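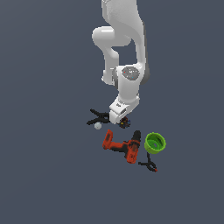

Clearing the workbench: can a machine do it for you yet?

Many readers ask me if they should wait for a robot before they organize the garage. My answer is no, but the research is interesting to follow. In simulation, an arm can practice on the same kind of mess we all have: a cordless drill lying on its side, two black spring clamps, a green cup, a small ball.

Clamps are the hard part. The handles and jaws go in different directions, and they catch on whatever is next to them. A ball is simple to hold but it rolls away. My neighbor Adi Wijaya has the same trouble with his own hands every Saturday.

Until the machines are ready, these tips help:

Take the drill away first. It is the heaviest thing and everything leans on it.

Hang spring clamps on a rail or a thick wire. Never put them in a drawer with small parts.

Give every cup one job only - screws or pencils, not both.

Leave a hand's width between tools. It is good for you now, and a gripper will also need this space later.

Remove the battery before you store the drill for a long time.

Nabila Sinaga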